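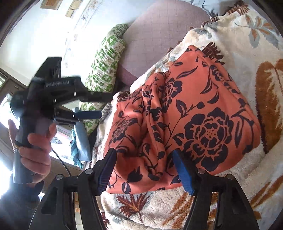
Jozefína Krajčí wrote to ask whether she can sign up for the county's new dental coverage program if she already gets vision benefits through her job. Yes, you can, Jozefína! The two are completely separate, and your vision plan stays just as it is.

Who can join?
Any adult in Climent County without dental insurance. The county board approved 1070 places for the first year, and we're thrilled that 376 are already filled.

Do I have to be a citizen?
No. You need to show that you live in the county – a lease, a utility bill or a letter from a shelter will do.

What does it cost?
Cleanings and X-rays are free. Fillings and extractions have a flat $22 copay. Crowns aren't covered yet, but we're pushing hard for them in April, when the board takes up the budget again.

Which dentists take it?
The Ogunleye Clinic and both Prokar Street offices, with more signing on (hooray!). Call ahead, as evening slots go fast.

Can I speak up for the program?
Please do! Public comment is open at every board meeting, and you get three minutes. Issa Twal keeps the speaker list at the front desk.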